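Um dia de portas abertas no laboratório de robôs

Como é que se ensina uma máquina a pegar numa chave de fendas? Neste texto vais acompanhar uma visita à oficina da Bemadar, em Cáceres, num dia em que as portas se abriram a escolas e famílias. Vais ficar a saber o que é uma garra, por que razão os robôs têm dificuldade com coisas que para ti são fáceis e como as pessoas os ajudam a aprender. No fim há um pequeno dicionário e uma experiência para fazer em casa.

Antes de entrar

A visita começou às 10 horas da manhã. À entrada, cada visitante recebeu um cartão com o nome e ouviu as regras da casa: não correr, não tocar em nada que esteja a mexer-se e prender o cabelo comprido ao passar perto dos motores. As mochilas ficaram num armário.

A Bemadar é uma oficina pequena. As pessoas que lá trabalham constroem peças para robôs e gravam movimentos para os ensinar. O projeto que mostraram nesse dia chama-se Rerilton e tem um objetivo simples de dizer: conseguir que um robô arrume uma bancada de ferramentas. Tem de encontrar cada ferramenta, pegar nela, virá-la para o lado certo e colocá-la no sítio.

Quando pensamos em robôs, muitas vezes imaginamos uma figura com cabeça, braços e pernas. A maior parte dos robôs que trabalham hoje não é assim. Muitos são apenas um braço preso a uma mesa ou ao chão. Outros são carrinhos baixos que transportam caixas. Há ainda os que aspiram a casa. O que têm em comum é isto: recebem informação do que está à volta, um computador decide o que fazer e uma parte da máquina mexe-se.

A mão do robô

Na ponta de um braço robótico há quase sempre uma ferramenta. Pode ser uma ventosa, um íman, uma pistola de tinta ou uma garra. A garra serve para agarrar, como a tua mão, mas costuma ter menos dedos. As garras mostradas na visita têm 2 dedos, que se aproximam um do outro para apertar o objeto e se afastam para o largar.

Faz a experiência agora mesmo: pega num lápis só com o polegar e o indicador. Consegues levantá-lo e pousá-lo. Agora tenta rodá-lo sem usar os outros dedos e sem o apoiar na mesa. É bem mais difícil. Os robôs com garras de dois dedos têm o mesmo problema.

Os dedos de uma garra podem ser duros ou macios. Um dedo duro aperta com muita força, e isso é útil para levantar uma peça pesada. Com um tomate, seria um desastre. Um dedo macio dobra-se um pouco e adapta-se à forma do objeto. Assim, toca-lhe numa área maior e segura-o melhor, mesmo sem apertar muito.

A superfície também conta. Se os dedos fossem lisos como vidro, os objetos escorregavam. Por isso, muitas garras têm riscos, quadradinhos ou relevos. É a mesma ideia da sola dos teus ténis. A força que impede duas superfícies de deslizarem uma sobre a outra chama-se atrito.

Uma chave de fendas, duas garras

A primeira mesa da demonstração era a das ferramentas. A chave de fendas foi escolhida por uma boa razão: as suas duas partes são muito diferentes. O cabo é grosso e fácil de segurar. A haste é fina e comprida. Se a garra pegar na ferramenta pelo sítio errado, ela pode inclinar-se ou cair.

As pessoas da oficina usam garras que se seguram com a mão. Não estão presas a nenhum braço robótico. A pessoa leva a garra até ao objeto, fecha os dedos e faz o movimento que quer ensinar. Uma câmara montada na garra grava tudo do ponto de vista da própria garra, e essas gravações são depois usadas para treinar o robô. 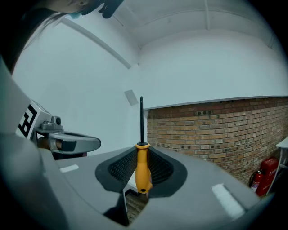

A chave de fendas de cabo amarelo, segura na vertical entre os dedos da garra. À esquerda vê-se uma segunda garra, com um marcador preto e branco.

Repara no marcador. É um quadrado com um desenho de blocos pretos e brancos, um pouco parecido com os códigos que se leem com o telemóvel. Marcadores deste género ajudam o computador a perceber onde está uma coisa. O computador sabe como é o desenho quando é visto de frente. Se o quadrado aparece inclinado, calcula que o objeto está inclinado. Se aparece mais pequeno, calcula que está mais longe.

O preto e o branco são usados porque o contraste entre eles é grande. Mesmo com pouca luz, é fácil para um computador encontrar a fronteira entre uma zona clara e uma zona escura.

Aprender com exemplos

Há duas maneiras de dizer a um robô o que ele deve fazer. A primeira é dar-lhe uma lista de ordens muito exatas: avança o braço, desce, fecha a garra, sobe. Isto funciona bem numa fábrica em que as peças chegam sempre ao mesmo sítio. Se a peça estiver um bocadinho ao lado, o robô fecha a garra no ar.

A segunda maneira é mostrar-lhe exemplos. Uma pessoa faz a tarefa uma vez, depois outra, depois mais outra, mudando sempre alguma coisa. Numa vez a ferramenta está deitada. Noutra está virada ao contrário. Noutra há mais objetos à volta. Um programa de computador compara as gravações e procura o que têm em comum. Aos poucos, vai acertando em situações que nunca viu antes.

Tu também aprendeste muitas coisas assim. Para apertares os atacadores, viste alguém fazê-lo e tentaste várias vezes. A diferença é que uma pessoa aprende com poucos exemplos e um robô precisa de muitos. Para a tarefa de arrumar ferramentas, a equipa do Rerilton já juntou 1082 gravações e ainda não acabou.

Nem todas as gravações servem. Se a ferramenta cai a meio, a pessoa que está a gravar pode guardar esse exemplo à parte, com uma nota. Se a câmara ficou tapada, a gravação é apagada. Alguém tem de ver os vídeos um por um e decidir. Esta parte do trabalho é demorada e faz-se sentado, em frente a um ecrã.

Porque é que uma coisa fácil é difícil?

Quando pegas num copo, não pensas em cada passo. Os teus olhos veem o copo, o cérebro calcula a distância e a mão abre-se na medida certa. A pele sente se o copo está a escorregar e os dedos apertam um pouco mais. Tudo isto acontece muito depressa.

O robô tem de fazer todos estes passos com peças separadas. As câmaras fazem de olhos. O computador faz os cálculos. Os motores fazem de músculos. Algumas garras têm sensores de força, que medem o aperto, mas há muitas que não os têm e dependem só do que a câmara mostra.

Há também objetos que enganam as câmaras. O vidro é transparente e deixa ver o que está atrás. O metal polido reflete as luzes do teto. Um pano muda de forma de cada vez que alguém lhe pega. Na oficina, o pano é considerado uma das coisas mais complicadas de arrumar, mais do que um martelo.

A vez dos visitantes

Na segunda parte da visita, os visitantes experimentaram as garras de mão. O desafio era tirar 21 peças de madeira de uma caixa e pô-las de pé em cima da mesa, sem usar a outra mão. Quem apertava depressa de mais fazia saltar a peça. Quem ia devagar e alinhava os dedos antes de fechar tinha melhores resultados.

Depois o desafio ficou mais difícil. Duas pessoas, cada uma com a sua garra, tinham de passar uma peça de uma para a outra sem a deixar cair. É preciso que a segunda garra feche antes de a primeira abrir. Parece evidente, mas um robô com dois braços também tem de aprender esta ordem.

Por fim, foi mostrado um braço robótico a funcionar, atrás de uma proteção transparente. O braço chama-se Waklow. Pegou em peças iguais às da caixa e colocou-as num tabuleiro. Mexia-se mais devagar do que uma pessoa. Numa das tentativas falhou, voltou atrás e tentou outra vez. Ao lado da proteção havia um botão vermelho grande. É o botão de paragem de emergência, que desliga os motores quando alguém o carrega.

Perguntas que as crianças fizeram

O robô sabe o que é uma chave de fendas?
Não da maneira como tu sabes. Pode reconhecer a forma dela numa imagem e escolher onde pegar. Não sabe o que é um parafuso solto nem tem vontade de o apertar.

Os robôs cansam-se?
Não sentem cansaço, mas as peças gastam-se. Os dedos macios das garras têm de ser trocados quando ficam rasgados ou demasiado lisos.

Um robô pode magoar alguém?
Pode, se alguém estiver no caminho de um braço em movimento. É por isso que existem proteções, botões de paragem e regras para quem trabalha ao pé deles.

O que é preciso estudar para trabalhar com robôs?
Há pessoas que estudaram eletrónica, mecânica, informática ou desenho. Também há quem tenha aprendido a montar e a reparar máquinas numa oficina.

Experimenta em casa: uma garra de dois dedos

Vais precisar de uma mola da roupa grande, dois pedaços de esponja, fita-cola e alguns objetos pequenos, como uma borracha, uma moeda, um lápis e uma bola de papel.

Primeiro, tenta pegar em cada objeto com a mola tal como está. Anota quais conseguiste levantar e quais caíram.
Depois, cola um pedaço de esponja em cada ponta da mola, do lado de dentro. Volta a tentar com os mesmos objetos.
Troca a esponja por papel liso e repete. Compara as três listas. Em que caso houve mais atrito?

Pequeno dicionário

Atrito: força que dificulta o deslizamento de uma superfície sobre outra.
Garra: parte do robô que agarra objetos.
Marcador: desenho simples que ajuda uma câmara a localizar um objeto.
Motor: peça que transforma energia em movimento.
Sensor: peça que mede alguma coisa, como a luz, a distância ou a força.
Treinar: dar muitos exemplos a um programa para que ele melhore numa tarefa.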